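Tres vasos y una pared blanca

Galería de objetos, entrega 19

Cada cierto tiempo dedico una página a las cosas que viven en una casa sin que se les haga un retrato. Ya pasaron por esta galería los coladores, los abrelatas y una serie sobre tapas huérfanas que recibió 20 comentarios, casi todos de gente que reclamaba la suya. Ahora tocan los vasos de plástico, los de merienda y cumpleaños, que sobreviven a tres mudanzas mientras la cristalería buena cae en la primera.

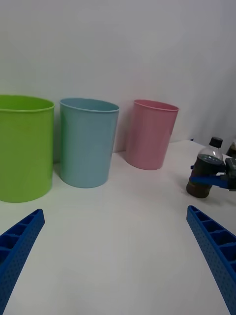
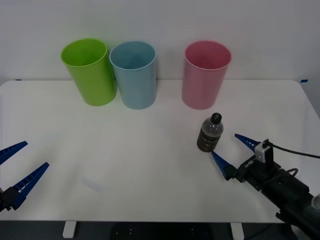

Verde lima, azul claro y rosa, contra la pared.

El verde
No hay cocina que combine con este color, y al vaso le da lo mismo. Es el que se encuentra siempre a la primera, incluso sin gafas. Saimi Koivisto sostiene que un verde así solo se compra con prisa o con niños delante. Yo compré los míos con las dos cosas.

El azul
El diplomático del grupo. Se lleva bien con cualquier mantel y por eso es el primero que cogen las visitas, convencidas de que han elegido con discreción. En mi familia se lo adjudicaba siempre el tío que venía «solo un momento» y se quedaba a cenar.

El rosa
Color de disputa. Hasta los seis años se pelea por tenerlo, de los siete a los quince se pelea por no tenerlo, y después uno bebe en lo que esté limpio. En la segunda foto tiene delante una botellita transparente de tapón negro, oscura en la parte de abajo, y queda más separado de los otros dos – me gusta pensar que está negociando.

Los que no salen
Mi juego de Brerby llegó a tener diez vasos. Quedan cuatro, uno con marcas de dientes. Nelli Tikkanen conserva el suyo completo, lo cual dice mucho de ella y nada bueno de sus fiestas.

Notas para coleccionistas sin ambición
Los aros que deja el café salen con bicarbonato y un rato de paciencia. Los rayones no salen; se les llama pátina y se cambia de tema. Apilarlos es cómodo hasta que dos se quedan pegados: agua fría en el de dentro, caliente (sin exagerar) por fuera del otro y un giro suave. Tirar con los dientes también funciona, como demuestra el ejemplar antes citado.

Siguiente entrega: hueveras. Si alguien tiene una de cerámica con patas, que escriba – la mía perdió una en agosto y desde entonces el huevo se sirve inclinado.

Publicado el 20/09/2026 en Objetos, Vasos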